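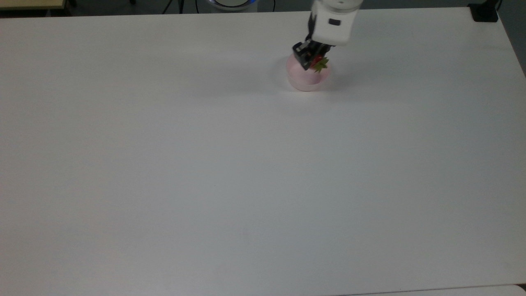

Kiltard tabletop arm, club kit. 4 stars

Bought for our after school robotics club, middle and high school mixed. Had it since August so this isnt a first week review.

Setup: two evenings. Manual is thin, skip to page 5 for the wiring or you'll go in circles. Software loaded fine on the old laptops. One crashed, but that laptop crashes on everything.

The good. Gripper is way better than the one on our Daler. The Daler either drops stuff or crushes it, no middle. On this one you can set the closing force in small steps and the kids picked it up fast. Our spring project is soft fruit, pick up and put in a bowl, strawberries mostly. Zihan wrote the first grip routine, Trinity rewrote it, they still argue over whose is better. Strawberries are a good test by the way. Every one a different shape and the leaves get in the way of the fingers.

Not so good. Base joint gets sloppy if you dont retighten it, we do it every couple of sessions. Cable is too short. Fingers are black with hard edges, no pads in the box, and at this price there should be. Po-yen glued on some thin foam for a while, it peeled off, we went back to bare fingers and lower force. Works ok. Also a pain to wash juice out of the little recesses, use a toothbrush.

Price was 925 with the school discount. The Stefanou does more but they quoted us 3,942 and that was never going to happen.

Support: emailed 2 times. First answer came next morning, very helpful, second one took over a week and just sent me the manual again.

Tip, use a plain light table if you have one. We had it on a patterned bench before and the kids kept misjudging how high the fingers were. Easier now.

Would I buy again, yes. Losing a star for the cable and the missing pads. If Kiltard sells pads seperately someone tell me, couldnt find them on the site.

Wayne Gosselin
1 April 2020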